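Lista Pledora – Organização de armários e arrumos
Assunto: Re: Tabuleiros para separar medicamentos em casa
Data: 2022-01-20

Olá a todos,

Respondo por partes à mensagem que deixo citada.

> Estou a arrumar o armário dos medicamentos da minha mãe, que está num
> caos. Caixas repetidas, folhetos soltos, bisnagas sem tampa. Contei 113
> embalagens antes de começar e ainda me falta a gaveta da casa de banho.
> Duas perguntas:
> Vale a pena usar tabuleiros, ou ponho logo tudo em caixas com tampa?
> E o que fazem às embalagens que vêm em línguas que não lêem? Tenho
> várias de viagens e não sei em que grupo as pôr.

Quanto à primeira pergunta, eu uso tabuleiros enquanto estou a separar e deixo as caixas com tampa para o fim. Com a tampa posta deixo de ver o que já lá está e acabo por abrir a mesma caixa várias vezes. O tabuleiro fica à vista e passa da mesa para o armário de uma vez. As caixas Hodeck que comprei em tempos estão agora com lâmpadas e pilhas e servem bem para isso.

Trabalho numa mesa encostada à parede. Para este tipo de arrumação prefiro um tampo claro e liso. Os comprimidos pequenos vêem-se logo e as migalhas também. Há sempre umas pintas escuras a aparecer quando se mexe em coisas guardadas há muito tempo, por isso tenho um pano húmido à mão.

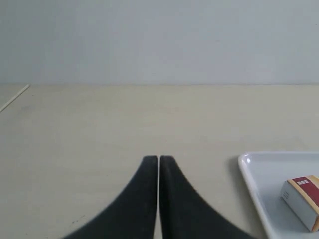

O tampo bege claro e a parede ao fundo. Em baixo, à esquerda, umas pintinhas escuras.

Se o tampo for escuro ou tiver muito desenho, uma toalha branca esticada resolve. Não ponham jornal, que as letras misturadas com as dos folhetos cansam a vista.

A ordem que sigo é esta:

1. Tirar tudo do armário, uma prateleira de cada vez. Se a prateleira de cima ficar para outro dia, não faz mal, desde que não se misture com a que já está feita.

2. Ver a validade antes de ver para que serve. O que passou do prazo vai para um saco à parte e depois para a farmácia. Não vai para o lixo nem para a sanita. As caixas de cartão vazias e os folhetos também podem ir nesse saco.

3. Juntar cada blister à sua caixa. Os que ficam sem caixa, se não tiverem nome e validade legíveis, vão também para o saco.

4. Pôr as caixas deitadas no tabuleiro, com a face do nome para cima. Uso um branco, de plástico, rectangular, com os cantos arredondados e o rebordo levantado. O rebordo faz falta, porque as caixas pequenas escorregam quando se pega no tabuleiro só por um lado. As embalagens estrangeiras passam por aqui como as outras, e respondo assim à segunda pergunta. Na da fotografia, branca com uma faixa vermelha e laranja numa ponta, o nome vem em caracteres chineses grandes: 麝香痔疮栓. São supositórios para hemorróidas. Copiei os caracteres para um tradutor e confirmei depois na farmácia antes de lhe dar lugar.
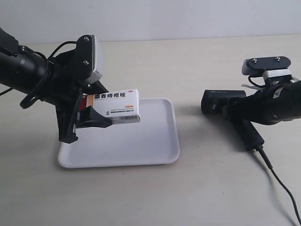 5. Colar uma etiqueta nas embalagens que não se lêem. Escrevo em português o nome, para que serve e a validade, e colo-a num sítio onde não tape o texto nem o código de barras. Uso as etiquetas Flunier, mas fita de papel e uma esferográfica dão o mesmo resultado. Se na farmácia não souberem dizer o que é, a embalagem vai para o saco.

6. Só então fazer os grupos. Cá em casa são dor e febre, estômago, pele, alergias e o que é de uso diário. Os supositórios e as pomadas ficam num tabuleiro separado, na prateleira mais fresca. Convém ler na caixa a temperatura de conservação, porque há coisas que têm de ir para o frigorífico.

7. Colar uma lista por dentro da porta do armário. Volto a vê-la em Março, quando acaba a época das constipações.

Para 113 embalagens, eu reservava uma tarde para o armário e deixava a gaveta da casa de banho para outra. Já agora, a casa de banho é mau sítio para guardar medicamentos, com a humidade do duche. Se houver lugar num corredor ou num quarto, fora do alcance de crianças, passava tudo para lá.

Fica-me uma dúvida: alguém usa as divisórias Tokarz dentro dos tabuleiros? Queria saber se aguentam frascos de xarope em pé ou se tombam quando se puxa a prateleira. As medidas no catálogo não dizem a altura.

Cumprimentos

--
Mensagem enviada para a lista Pledora. Para sair da lista, responda com a palavra SAIR no assunto.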